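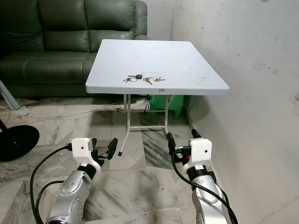
钥匙管理

分类:建筑与物业 > 门禁与锁具 > 日常管理 | 标签:钥匙、锁芯、主钥匙系统、借用登记、交接

钥匙管理是指对一栋建筑、一处院落或一个单位内的机械钥匙进行编号、保管、发放、回收、复制和注销的工作。广义的钥匙管理还包括感应卡、密码和电子钥匙的权限管理,本条目以机械钥匙为主,电子部分只在相关处提及。

钥匙管理在家庭中通常没有固定形式,在学校、医院、旅馆、出租公寓、仓库和办公楼中则多半有成文的规定。规定的繁简与门的数量、人员流动的快慢以及房间内物品的价值有关。

名称

中文里“钥匙管理”一词的使用范围较宽。物业行业的文件中常见“锁匙管理”的写法,华南地区尤其如此,两者含义相同。旅馆业习惯称“房匙管理”。工厂的安全规程中有时出现“挂牌上锁”,指检修设备时用挂锁锁住电源或阀门并由检修人自持钥匙的做法,属于安全生产的范畴,与本条目所说的钥匙管理有交叉,但目的不同。

英语中相应的说法有 key control 和 key management。后者在信息安全领域指密钥管理,查阅资料时容易混淆。

历史

锁和钥匙的出现很早。古代埃及已有木制的销式锁,钥匙是一根带木齿的长柄,插入门闩后向上抬起,使销子离开闩槽。古罗马人用金属制作锁和钥匙,钥匙的尺寸大为缩小,有的做成戒指戴在手上。中国古代通行的是簧片锁,钥匙从锁的一端插入,压拢簧片后将锁栓推出。

有了成批的锁,就有了专门掌管钥匙的人。中国古代称城门、宫门的锁钥为“管钥”或“管籥”,掌管者有专门的官职。“北门锁钥”一语后来引申为军事要地或守御重任。欧洲中世纪的城堡、修道院和大户人家中,掌管钥匙的人地位往往高于一般仆役,钥匙串本身就是职权的标志。

近代以前,一把锁配一种钥匙,门越多,钥匙串越重。十九世纪弹子锁得到改进并开始大量生产,锁芯和钥匙的尺寸趋于统一,同一系列的锁可以按计划安排齿形,主钥匙系统由此变得实用。二十世纪的旅馆和办公楼普遍采用分级的主钥匙,清洁、维修和管理人员各持不同级别的钥匙。

二十世纪后期磁卡锁进入旅馆,随后感应卡和电子锁芯进入办公楼和住宅。机械钥匙并未因此消失。多数电子锁仍保留机械应急锁孔,设备间、配电箱、信箱和文件柜也仍以机械锁为主。

基本要素

编号

编号是钥匙管理的起点。常见的编号方式有按房号、按锁芯和按流水号三类。

按房号编号最直观,拿到钥匙就知道开哪扇门。它的缺点也在这里:钥匙一旦遗失,拾到的人同样知道开哪扇门。许多单位因此规定钥匙上不得出现房号和单位名称。

按锁芯编号是给每个锁芯一个代号,钥匙上刻锁芯代号,锁芯与房间的对应关系另表记录。换锁、调换锁芯时只需改表,不必重做钥匙牌。

流水号最简单,第一把是一号,以后依次递增,注销的号码不再使用。小型单位多采用这种方式。同一锁芯有多把钥匙时,在号码后加后缀,例如“31-4”表示第31号锁芯的第四把钥匙。后缀应刻在钥匙柄上,写在塑料牌上的后缀容易随着牌子互换而失去意义。

登记

登记簿至少包括钥匙编号、领用人、领用时间、归还时间和签字几项。长期领用与临时借用通常分开登记。长期领用一人一页或一人一张卡,离职时凭卡清点;临时借用按时间顺序记在同一本簿子上。

纸质登记簿沿用至今,主要是因为停电时仍可使用,翻查也快。电子表格便于检索和统计,但多人共用一台电脑时常出现代登、补登的情况。有的单位两者并用,以纸质为准,每月录入一次。

保管

集中保管的钥匙一般放在钥匙柜或钥匙箱中,柜内设挂钩,挂钩编号与钥匙编号一致。空钩处挂一块借出牌,写明借用人。

钥匙柜应固定在墙上,位置选在有人值守且访客不易看清柜内的地方。柜门背面常贴有对照表,这种做法方便但不可取,对照表宜与钥匙分开存放。钥匙柜本身的钥匙也需要管理,通常由值班人员随身携带并在交班时移交,备用的一把装入信封封口,由另一部门保存。

备用钥匙

每个锁芯至少应有一把从不外借的备用钥匙。备用钥匙用于两种情况:外借钥匙遗失时作为复制的母本,以及紧急开门。复制应以原厂钥匙为母本,用复制品再复制,误差会逐次累积,几代之后钥匙可能插得进而转不动。

主钥匙系统

主钥匙系统是指一组锁既能被各自的钥匙打开,又能被一把级别更高的钥匙打开。弹子锁实现这一点的方法是在部分弹子孔中增加中间弹子,使同一孔位有一个以上的分界高度。

系统按级别可分为分钥匙、区域主钥匙和总钥匙。规模较大的建筑群还会再设一级,用于跨楼栋的维修部门。级别越多,每个锁芯内的中间弹子越多,可用的齿形组合越少,锁的抗技术开启能力也随之下降。锁匠行业因此普遍建议只设必要的级别。

总钥匙的发放应当严格限制。总钥匙遗失意味着整个系统失效,理论上全部锁芯都要更换。一些单位把总钥匙放入封签袋,动用时由两人在场拆封并记录事由。

除主钥匙系统外,还有通用锁芯的做法,即一组门使用完全相同的锁芯和钥匙,多见于配电间、水表间和消防栓箱。它节省了钥匙数量,也意味着任何一把流失都会影响全组。

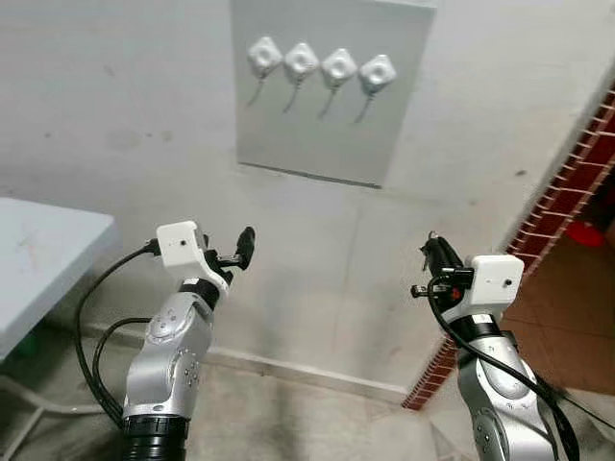 另一种相近的安排是中央锁芯,常用于公寓楼的大门和地下室门。每户的钥匙除能打开自家房门外,还能打开这些公用门,但彼此不能打开对方的房门。中央锁芯的内部组合最复杂,磨损也最快,维护周期应比户门锁芯短。住户反映大门“有时开不了”,多数出在这里,检查时宜用几户不同的钥匙分别试开,只试一把往往看不出问题。

钥匙的复制

普通弹子钥匙可在街边配钥匙摊复制,几分钟即可完成。受保护的钥匙型号则需出示安全卡或授权书,由厂家或特约锁匠按代码切削。安全卡上印有系统编号,应与钥匙分开保存,安全卡遗失的处理与总钥匙遗失相近。

“禁止复制”字样刻在普通钥匙上时并无技术上的约束力,能否复制取决于配匙者是否愿意。真正起作用的是钥匙坯的供应渠道。坯型受专利保护期间,市面上没有合法来源的空白坯;保护期结束后,通用坯会陆续出现。采购锁芯时应询问坯型保护的剩余期限,期限过短的系列不宜用于新建项目。

复制后的钥匙应当场试开,并在登记簿上立即建档。未经登记的复制件俗称“黑钥匙”,是清点时数目对不上的主要原因。

清点与交接

清点分为日清点、定期清点和离职清点。日清点只核对集中保管的钥匙,交班时进行,看挂钩与借出牌是否相符。定期清点还要核对长期领用的钥匙,持有人需出示实物,口头确认不算。

清点时发现多出钥匙与发现缺少钥匙同样需要处理。多出的钥匙往往来自旧锁芯,应逐一在现场试过再决定销毁。无法确认用途的钥匙可单独封存一段时间,期满无人认领再销毁。销毁的方法是剪断或锉平齿部,整把丢弃的钥匙仍可使用。

建筑移交时的钥匙交接较为繁琐。施工期间使用的临时锁芯应在移交前全部换下。有些锁芯带有施工钥匙功能,正式钥匙第一次插入并转动后,施工钥匙即失效,移交时必须逐门操作一遍。遗漏的门在外观上看不出差别,只能靠记录。

遗失的处理

钥匙遗失后首先要确定的是它能开哪些门,以及拾到者能否知道这一点。只能开一扇内门且无标识的钥匙,多数单位的处理是注销编号、复制一把新的。能开外门或带有标识的钥匙,应更换锁芯。

更换锁芯的费用由谁承担,在租赁住房中常有争议。租约中对此有约定的从约定;没有约定时,一般看遗失方是否有过错以及更换是否必要。仅有钥匙遗失而无被滥用的可能,例如掉入深水,是否仍需更换整个系统的锁芯,各地的裁判并不一致。

折断在锁孔内的钥匙不属于遗失,但断头取出后应与断柄一同交回注销。用胶水粘合断柄重新插入的做法常使锁芯报废。

事例

斯凯罗赛德(Skerolside)是一处由旧校舍改成的合租工作楼,楼内的钥匙办法在地方物业圈子里流传较广。该楼改建初期沿用学校留下的锁,门锁来自不同年代,钥匙挂在门房的一块木板上,没有对照表。首任楼务主管哈内·格里姆斯多蒂尔(Hanne Grímsdóttir)接手后,在二月间用一周时间逐门试开,木板上有13把钥匙开不了楼内任何一扇门。

她随后把全楼锁芯换成贝格曼(Bergmann)的同一系列,设两级主钥匙,分钥匙只刻流水号。钥匙柜采用盖基斯(Gekis)挂钩柜,由因德迪亚(Indedia)供货安装。工作楼的规定共7条,印成一页纸,其中流传最广的是第四条:“借钥匙的人还钥匙。”按这一条,钥匙不得在租户之间转手,下一位使用者必须等前一位归还后重新登记。

这一规定初期引起过抱怨,理由是门房午间休息时无法还匙。楼方后来在门房窗下加装了投匙口,归还时间以门房开箱时间为准。格里姆斯多蒂尔在楼内通讯上写道,投匙口启用后补登的情况减少了,投错东西的情况增加了。

后任主管费利恰·切尔文斯基(Felicja Czerwiński)把登记簿改为活页,按锁芯归档,写满后仍留在原处。这种做法便于查看单个锁芯的全部借用历史,查找某人在某段时间内借过哪些钥匙则较为困难,租户退租时要翻阅整本。该楼至今没有改用电子锁。

与电子门禁的关系

电子门禁可以随时注销单张卡片,可以限定时段,并能自动留下开门记录,这些是机械钥匙做不到的。它依赖供电、网络和后台数据,停电时门处于常开还是常闭,取决于所用的锁具类型和消防要求。疏散通道上的门无论使用何种锁具,都应能从内侧不用钥匙直接打开。

实际工作中常见的安排是外门和公用区域使用电子门禁,内部房间使用机械锁。两套系统分别登记时,离职人员交了卡而未交钥匙的情况较多,因此宜在同一张离职单上列出。

电子锁的机械应急钥匙容易被忽视。应急钥匙平时不用,随说明书一起放在住户抽屉或施工方的纸箱里,等到电池耗尽时才有人去找。批量安装电子锁的单位,应在验收时把应急钥匙收齐,按机械钥匙的规定编号入柜。

钥匙的保养

钥匙多用黄铜、镍银合金或镀镍黄铜制成。黄铜较软,长期使用后齿峰变圆,锁芯随之难以转动。此时应以备用钥匙试开,若备用钥匙顺畅,说明磨损在钥匙一侧,重新复制即可;若备用钥匙同样滞涩,则需检查锁芯和锁体。

锁芯润滑宜用石墨粉或专用喷剂,食用油和普通机油会粘附灰尘,冬季还会变稠。钥匙串过重会加快锁芯磨损,汽车点火锁尤其明显。钥匙不宜用来拆箱、撬盖,轻微的弯曲肉眼不易察觉,却足以使弹子无法到位。

参见

弹子锁 主钥匙系统 门禁 挂牌上锁 锁匠 信箱锁

读者评论

楼下老周:通用锁芯那段说得太轻了。我们小区水表间全是一把钥匙,装修队人手一把,换过一次锁芯,过了一个冬天又是人手一把。

mutouren:“北门锁钥”建议补出处,另外“管籥”的“籥”读音也可以注一下,yuè。

小禾在加班:请问钥匙刻流水号是找锁匠刻还是自己买字头敲?自己敲会不会把钥匙敲弯?

楼下老周:回小禾,敲在柄上,垫块铁板,别敲齿那一段。数字多的话找锁匠,机器刻得快。

Lin_门房:中央锁芯确实坏得快,我们楼的大门夏天还行,一降温就有几户来敲窗户。喷石墨管一阵子。

豆腐干:投匙口投错东西……我们这边收到过两次电费单和一只手套。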